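Gripper trials, part two: the fruit and plates gallery

Aug 2, 2023

Hello again! I promised pictures after the last write-up and then vanished for ages, so apologies to everyone who wrote in to ask. Things got busy at Aluvstead, the bench software needed an update, and then I went on holiday and forgot my laptop charger. Anyway, I'm back, and we've got enough runs behind us now that I feel able to say something useful about the fingers.

For anybody who missed part one: we have been comparing two finger sets for kitchen-type jobs. One is the Mendes, slim and pointed. The other is the Cutby, a rubber-faced pad that is a good deal chunkier and that I was, I'll admit, rooting for. Same arms, same controller, same table, same silly play food. Hacer Türkmen wrote the task list and Duarte Rebelo looks after the cameras on the wrists, and I mostly drive and complain. We logged 2,106 pick attempts between April and the end of last month, and my shoulders can feel every one of them.

The job itself is dull to describe and surprisingly hard to do well. Pick up a piece of food, put it where the list says, let go without flinging it across the room. Some items go on plates and some go on the chopping board, and the list changes the pairings so you can't get into a rhythm. I'd got very good at one particular route by the second afternoon and Hacer spotted it straight away and reshuffled everything (quite right too, but I did sulk). 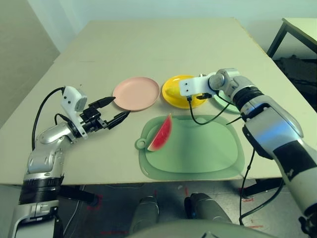

Pointed fingers are lovely right up to the moment you have to go low. You can slip one tip under an edge or into a tight gap, and with small round things that's a joy, but a flat piece of food needs you to come down at a shallow angle and then the wrist gets in on the act. The watermelon slice is the one I dreaded. When it's lying slantwise on the board with the red side up, like it is there, I want one finger on the rind and the other on the flesh, and that means turning the wrist further than feels natural. Go in square to the board instead and you tend to catch the rim. I lost a lot of tries to that rim! Duarte's answer was to approach from the narrow tip and drag the slice a little before closing, and I hate to say it but his success rate on that one was better than mine.

A few notes on the cameras, as three of you asked. We tried them at two heights on the wrist. The higher position gives you a nicer view of the plates and a worse view of your own fingertips, and at the lower one it's the other way about. I prefer low for picking and high for placing, so naturally I can't have either all the time. We settled on the high mount and learnt to glance at the overhead view for the last little bit of the descent. Duarte is working on an in-between bracket, and I'll report back if it ever gets out of his drawer.

Cables! I said in part one that I would stop going on about cables. I'm going to go on about cables. Whichever fingers you fit, the lead from the wrist camera has to get back down the arm somehow, and if you leave it too short it tugs when you roll the wrist, and if you leave it generous it swings. We went for generous. On the long reaches I can see it drifting into my view and it still makes me jump. If you've found a neat way of dressing a lead on a wrist that rolls this far, please, please write to me.

The other thing I wasn't expecting was how much the shine on things matters. The glossy plate throws bright spots back at the cameras and the matt one doesn't, and I found myself slowing down over the glossy one without meaning to. Hacer wants to repeat the lot with the lights turned down, and I've said yes in a very small voice.

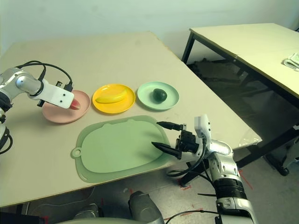 Left arm with a small red piece over the pink plate, banana and avocado already on theirs.

Small pieces are where I changed my mind about the Mendes. I'd assumed the Cutby pads would win, being grippier, but a wide pad hides the thing you are trying to pick up, and I kept closing on nothing and feeling daft. With the pointed pair I can see what I've got hold of. Over a batch of 26 tries with the littlest bits I dropped 2 using the points, and I didn't enjoy the pads nearly enough to tell you their number before Hacer has checked it.

So for now the Mendes stays on for small stuff and the Cutby comes out for anything heavy or slippery. Swapping takes a while and involves some very tiny screws, one of which is living under a cupboard at our Rovville workshop if anyone's passing. Next time it's controllers: the old pedals against the new handles. I have opinions about the pedals.

Contact us | © Aluvstead bench notes | Back to top

We use cookies to remember your settings and count visits. By carrying on you agree to this. Accept | Manage cookies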